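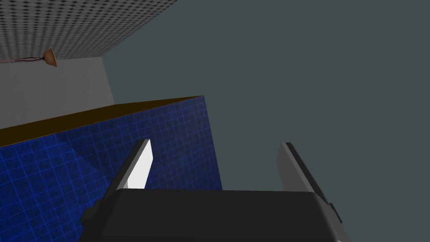
Re: [oldhouse-list] Grout haze and the never-ending hallway

List home | Archive | Search | Join | Help

Hi all,

Sorry for the slow answer, August got away from me. Someone wrote last week:

> We're putting small floor tile in the back hall and I can't decide
> between sanded and unsanded grout. The joints are really narrow. Also
> the last time I did this (guest bath, never again) I had a white haze
> that would not come off. What did I do wrong?

For narrow joints I'd go unsanded, and I'd buy one more bag than you think you need. I ran out with four tiles to go on my own back hall, and the new bag of Wirow "Pebble" came out a shade lighter than the old one. I see it every time I carry the laundry through! Mix your bags together dry if you can stand the dust.

The haze is probably too much water on the sponge, or waiting too long, or both. I did 124 square feet in one go the first time, feeling very pleased with myself, and by the time I turned around to wipe, the far end had set up like a sidewalk. Now I do a patch I can reach from my knees, wipe it, and move on.

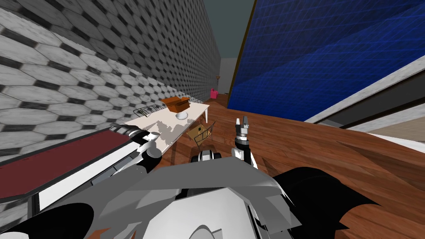
If the haze is already there, try plain warm water and a white nylon pad before you go near any acid. I used the Vevitz haze remover on porcelain and it was fine, but keep it far away from marble or any other natural stone - it will etch, and then you have a whole new hobby. Test it in a corner behind the door first.

As for sealing, I know people here swear by Gutness, and I did use it in the kitchen. It smells terrible for a day and then you forget about it. The Peixoto one costs more (I paid $31 for the little bottle) and went on easier with a foam brush. Two thin coats, and buff off whatever is sitting on the tile before it gets tacky.

Can you tell us what's under the tile? If it's old plank subfloor with nothing over it, please stop and write back before you grout anything.

Off to scrape thinset out of a bucket I should have rinsed last night.

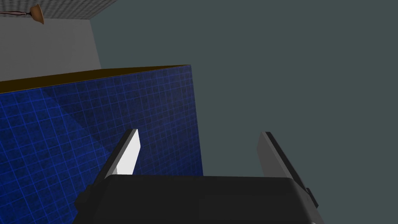
Related messages in the archive

- Cracked tile at the threshold, again
- Whose turn is it to explain backer board?
- Matching grout color on a 351 sq ft floor
- Sealer before or after grouting?
- Knee pads that don't slide down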